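17 January 2018

Back on the soap bench this morning, with the heater on and a big pot of tea, because the workshop was bitterly cold when Parveen and I got in. We poured the second Stovaner batch - the oatmeal and lavender one - into the long mold, which took 2,895 g of mix and left a smear in the jug that I scraped out for a guest bar. Trace came on slower than I like, and I stood there stirring and humming for ages, listening to Sabina's radio play through twice.

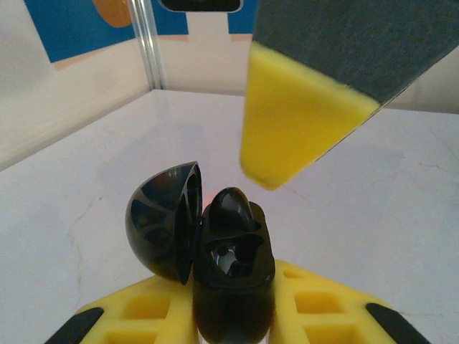
Anyway, the first batch came out of its mold at 2,872 g and cut very nicely, apart from the two end bars, which crumbled at the corners. I think I was impatient and should have given it another night under the towels. Karthik wants to try 200 g less water next time, and I told him he is welcome to, so long as he does the stirring!

Bars are on the top rack by the window, turned once already. Anwara, if you are in before me, please turn them again and don't let Obaidul sniff them all, bless him. Still need to order more lye and find the good spatula.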